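Werkstattbuch, August – Musterbad, Platte und Becken

Zuletzt aktualisiert: August, 17:40

Vormittags am Waschtisch im Musterbad gewesen. Ausgangsfrage war, ob man den Platz so eingerichtet lassen kann oder ob wir uns das schönreden. Der Vorschlag aus dem Projekt Julter lautet: »alltagsnah, wenig Teile, fertig«. Mit »alltagsnah« habe ich meine Mühe.

Stand Waschtisch, dazu das rosa Frottee:

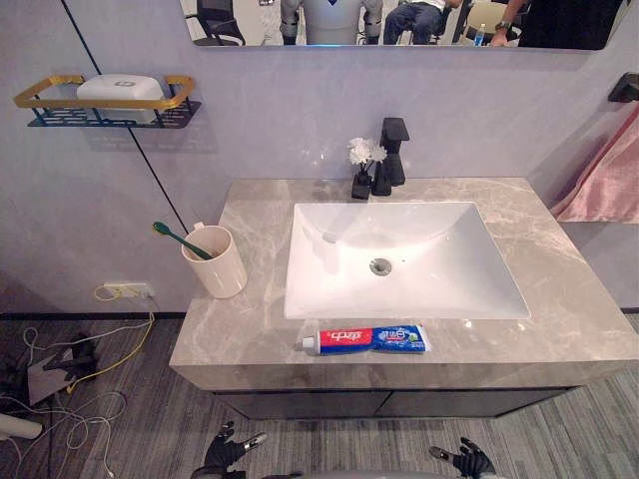
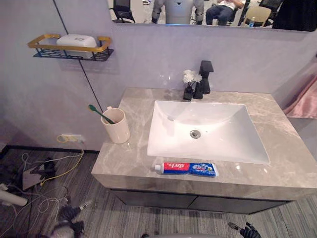
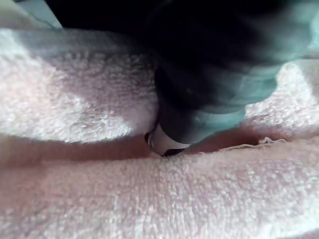
1. Ablage

Zahnpastatube vorn quer an der Kante, unterhalb des Beckens. Sieht ordentlich aus, mehr nicht. Wer sich morgens über das Becken beugt, hat sie mit dem Ärmel unten. Ich würde sie zur Bürste in den Becher stellen, auch wenn es dann weniger nach Prospekt aussieht. Gegenargument aus der Runde: dann sieht man die Tube nicht mehr gut. Mag sein, überzeugt mich nicht.

Der cremefarbene Becher links an der Wand kann bleiben. Fraglich ist die Bürste, die schräg und mit dem grünen Griff weit herausragt. Ein höherer Becher wäre besser, bei Rätsep gab es mal welche. Nachsehen, ob noch einer im Lager steht.

2. Blumen

Kunstblumen in der kleinen schwarzen Vase, direkt neben der Armatur. Das Schwarz passt zum Schwarz, zugegeben. Aber auf dieser Seite kommt man mit dem Lappen schlecht an den Fuß der Armatur, und genau dort setzt sich der Kalk ab. Vase eine Handbreit nach links oder ganz weg. Ich bin für ganz weg und rechne mit Widerspruch.

3. Platte

Graue Marmorzeichnung mit hellen Adern. Laut Paltcombe »pflegeleicht«. Das stand beim letzten Muster auch im Begleitzettel, und danach hatten wir Ränder vom Seifenspender. Vor einer Freigabe will ich den Fleckentest selbst machen: Zahnpasta, Flüssigseife, Essigreiniger, je 60 Minuten, danach nur Wasser und Tuch. Ergebnis hier nachtragen.

4. Wandablage

Schwarz gelocht, goldfarbener Rand, weiße Seifendose drauf. Gefällt mir besser als erwartet. Das schwarze Kabel, das an der Wand schräg herunterläuft, gefällt mir dagegen gar nicht. Sauber führen oder anders verlegen.

5. Handtuch

Blassrosa, dichte Schlingen, gefaltet. Weich ist es, nur trägt es an der Falte ziemlich auf. In der Stumomer-Liste steht »stapelbar« – 3 Stück übereinander vielleicht, beim ganzen Satz glaube ich das erst, wenn ich es sehe. Einmal waschen, neu falten, Stapelhöhe vorher und nachher messen. Nicht im Trockner, sonst ist der Vergleich hinfällig.

Offen: Becher, Kabel, Fleckentest. Bis dahin keine Freigabe von mir.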